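3.2 Getting the arm to let go

Picking things up gets all the attention in papers like ours, and I was as guilty of that as anyone when we started. The first version of our task was scored on the grasp alone, and by that measure we looked rather good. Then I sat down with the logs from the Merero trials and watched what happened after the grasp, and that was a much less cheerful afternoon. The arm would lift a small object, carry it over to the target area, open its fingers, and quite often the object would stay hooked on one of them. Or it would drop off late, halfway through the return move, and land somewhere silly.

So this section is about release, and about why I think the usual way of doing it on cheap printed arms is wrong. The usual way is to send one open command and wait a fixed time. We did the same for months. Our waiting time was 300 milliseconds, a number I'd love to defend, but it was simply what Vilmos Vida typed into the first script and none of us ever went back to look at it.

The trouble with a fixed wait is that it takes for granted that the fingers get to where you told them to go. On a stiff industrial gripper that's fair enough. On a printed one there's flex in the fingers and slack in the gears, and the position the servo reports is the position of its own shaft, a fair way back from the fingertip. You can have a reading that says "open" and a fingertip that is still leaning gently on the object. (I spent a good while blaming the camera calibration for this. Sorry, camera.)

What we do now is split the release into two stages, which we call Kozma after the script it grew out of. In the first stage the gripper opens slowly, and we watch the current drawn by the gripper servo. While the fingers are still squeezing something the current has a particular shape – a high shelf with a bit of ripple on it – and when contact goes the shelf falls away. In the second stage, which only starts once we've seen that fall, the gripper swings out to its full opening and the wrist tips back a little before the arm moves off. If the fall never comes, the arm holds still, closes again by a small amount and has another go. It gets two tries before it gives up and logs a failure.

The arm is the same one we used in the grasping experiments, printed in blue, with a long-fingered gripper. The fingers matter more than I first thought. They taper towards the tip, and they're dotted with rows of small holes. That's handy for bolting on pads, but we ran everything in this section with bare fingers, as I wanted the release method to do the work without help from a nicer surface. The fully open pose is shown in Figure 2.

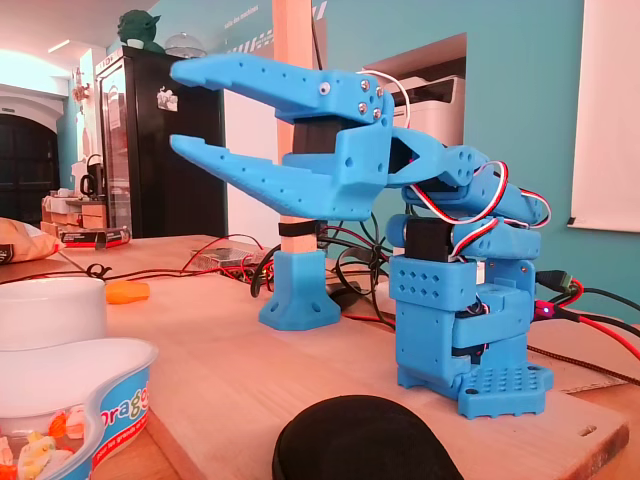 Figure 2. The printed arm on the tabletop with its two-fingered gripper open in a wide V. The gripper servo sits at the hinge between the fingers.

A word on the opening angle, as reviewers of an earlier draft asked about it. A wide V looks wasteful if you're putting down something small, and it does cost time. We tried stopping early, at the point where the current fell, and simply driving off from there. It worked nicely for blocks and badly for anything with a lip or a handle, where the upper finger would catch on the way out. Going wide every time is slower and dull, and I've come round to it completely.

We ran the comparison at our bench in Driltitbridge over a single week in May. Each session used the same set of household objects, put down by the arm in the same marked area, with the fixed wait and the two-stage release taking turns so that neither method got all the fresh servo time. A release counted as clean if the object stayed where it was put and didn't move again while the arm went home. A late drop counted as a failure even when it happened to land inside the area, which I know is harsh, but luck isn't something I want to publish.

Out of 61 attempts with the fixed wait, 17 went wrong. With the two-stage release, over the same number of attempts, we had two failures. Both of those were the same soft pouch, and in both cases the current did fall as it should: the pouch had let go of the lower finger and stuck to the upper one. Our signal can't tell one finger from the other, so as far as the controller was concerned all was well. I don't have a good fix for this yet. A second sensor would do it, but the whole point of the Pastau build is that you can put one together without buying anything extra, and I'm reluctant to give that up over a pouch.

The retry step deserves a mention too, as I nearly left it out of the controller altogether. My thinking was that if an object hadn't come free the first time, closing on it again would only make matters worse. Vilmos argued the other way and he was right. Most of what looks like sticking is the object being wedged at a slight angle, and a small squeeze lets it settle flat before the fingers part. It does add a pause that visitors find a bit odd – the arm looks as though it's having second thoughts – but it is cheap, and it needs no knowledge of what the object is.

One warning for those who want to copy this. The threshold for the current fall has to be set for each servo, even between two of the same model, and it drifts as the motor warms up. We run a short set of empty open-and-close moves at the start of every session and take the threshold from those. Skip that step and the controller starts seeing releases that haven't happened, at which point you're back to the fixed wait with more code around it. The effect of temperature over longer sessions is taken up in the next section.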